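Catégorie : Rétro / Jeux 8 bits

J'ai relancé Plamatano ce week-end, sur la machine d'origine. C'est un jeu de plateformes en 40 tableaux, que je n'avais jamais fini. Mon record de décembre était de 144 points – pas de quoi se vanter.

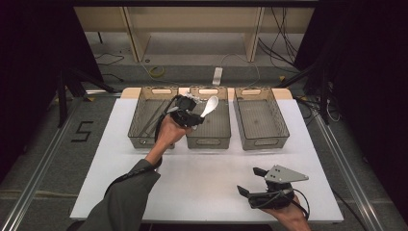
Faut-il un joystick pour y jouer ?
Le clavier suffit, mais les sauts en diagonale passent mieux au joystick.

Le début est lent. À partir du dixième tableau, les ennemis changent de rythme et il faut apprendre leurs trajets par cœur. La musique tourne en boucle, je l'ai coupée.
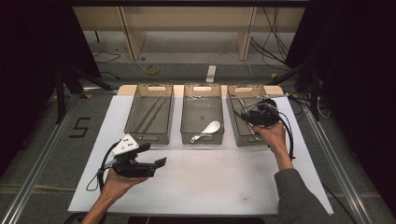 Szymon Górecki

Score final : 341, au tableau 22. La version Pristar sur disquette charge plus vite que la cassette – je garde celle-là.

12 partages · 3 commentaires
Haut de page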